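3.2 Collecting the clearing-up demonstrations

Teleoperation was our first plan, and we gave it a fair trial. Apinya Klinhom, the most patient operator at Skastside, drove the arm from the next room for most of April and produced 44 usable episodes, along with a lasting dislike of the joystick. We then switched to hand-held grippers, which the demonstrator simply carries to the rubbish. The Tutanier set described in this paper was recorded entirely in this second way, in ordinary homes, on tables that had not been tidied in our honour.

The task sounds dull, and we chose it for that. Packaging left on a table must be picked up, one piece at a time, and put in a bin. Wrappers turn out to be poor citizens of the grasping literature: they have no fixed shape, they shine, and they fold up as soon as the fingers close on them.
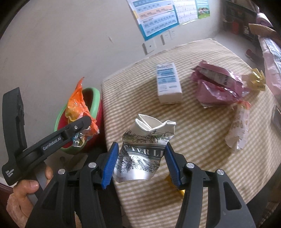
Demonstrators were told to work at whatever speed they liked, and to leave a failed grasp in the recording and try again. This second instruction proved hard to follow. People dislike being filmed dropping litter, and several restarted the episode on the quiet. We kept 1303 episodes out of 2049, and 395 of those kept contain at least one second attempt – more than the policy of Rowbotham needed, fewer than we had asked for.

Figure 4. A demonstration from the Tutanier set: a printed wrapper between the fingers of the hand-held gripper, with further packaging on the checked tablecloth.

Episodes were dropped when tracking was lost for more than a second, or when the demonstrator used a bare hand to help. The latter was common near the end of a session, when good intentions wear thin.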